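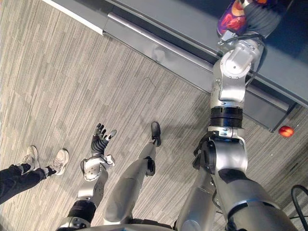
CHAPTER 7
Learning to Grasp from Recorded Demonstrations

Multholm Course Texts in Robotics
January edition
By the Multholm Editorial Group

A humanoid robot that can walk across a room is still of little use in a store, a kitchen or a stockroom until it can pick things up. The earlier chapters treated the arm as a chain of joints whose motion could be computed from a known starting point to a known goal. That treatment is sound, and the reader will need it again in Chapter 9. It assumes, however, that the goal is given. In practice the position of a package, the way it is lying and the firmness of its wrapping are seldom known in advance with the accuracy that a computed motion requires.

This chapter takes up a different method. The robot is first guided through a task many times by a human operator. Camera images and joint positions are recorded together throughout each attempt. A control policy is then trained to produce, from the images alone and the current state of the arm, the motion that the operator would have commanded. The method is known as learning from demonstration, and the form of it used here is called behavior cloning.

The chapter follows one study from beginning to end, the Susent grasping study, carried out with a full-size humanoid robot with two arms and jointed hands. The study has been chosen for its modest size. It used 938 recorded demonstrations, a number that a student laboratory can collect, and its results include failures that are as useful to the reader as its successes.

7.1 The Task

The robot in the Susent study handled packaged snacks and other small grocery items. Two kinds of package received the most attention: the soft bag and the rigid can. They were selected because they place opposite demands on the hand.

A soft bag has no fixed shape. When the fingers close, the contents shift, the surface wrinkles and the outline seen by the camera changes. A grasp planned from the first image may no longer suit the bag by the time contact is made. On the other hand, a bag forgives small errors of position, for there is nearly always some loose material that the fingers can hold.

A rigid can keeps its shape but can be knocked over. An upright can must be approached from the side with the hand open wide enough to pass around the body, and the thumb and fingers should meet the surface at nearly the same moment. If the thumb arrives early, the can tips or slides. A can lying on its side is a separate problem and calls for a different wrist angle. The study treated upright and lying cans as two conditions and reported them separately.

The surface beneath the object matters too. Polished steel reflects both the object and the overhead lighting, and a policy trained only on dull surfaces may take the reflection for part of the can. This effect is examined in Section 7.4.
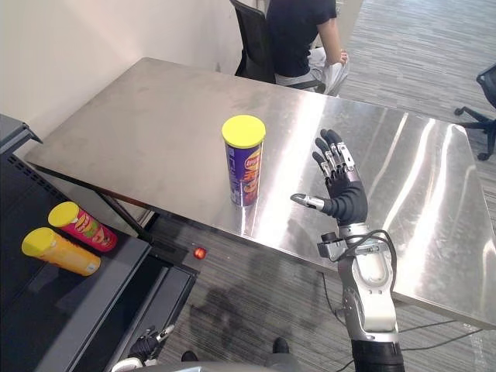 7.2 Collecting the Demonstrations

Each demonstration began with the arms in a free position and ended when the operator judged the object to be securely held or the attempt to have failed. Failed attempts were kept and labeled - a decision that will be defended later in the chapter - but were left out of the first round of training.

The operator worked through Lelon, a control program that maps the movement of a human hand onto the joints of the robot hand. The mapping is not exact. Human and robot fingers differ in length and in range of motion, and operators needed a period of practice before their demonstrations became consistent. Of the full set, the first 111 demonstrations were collected during this practice period. The reader should keep that number in mind, as Section 7.5 compares policies trained with and without them.

The principal view was taken from the head of the robot, looking down over its own body. This view has the advantage that the arms, the hands and the work surface often appear together. It has the drawback that the forearm can hide the object just as the fingers reach it.

7.3 The Evaluation Procedure

The trained policy was tested in 40 trials for each condition. A trial counted as a success only if the object was lifted clear of the surface and held for 2 seconds. This is the Stöckli criterion, which is used throughout the remainder of this book. Touching the object, or moving it without lifting it, was recorded as a failure of the second kind; missing it altogether was a failure of the first kind. The distinction between the two is needed for the error analysis in Section 7.6, and students should record it in their own laboratory work from the first session onward.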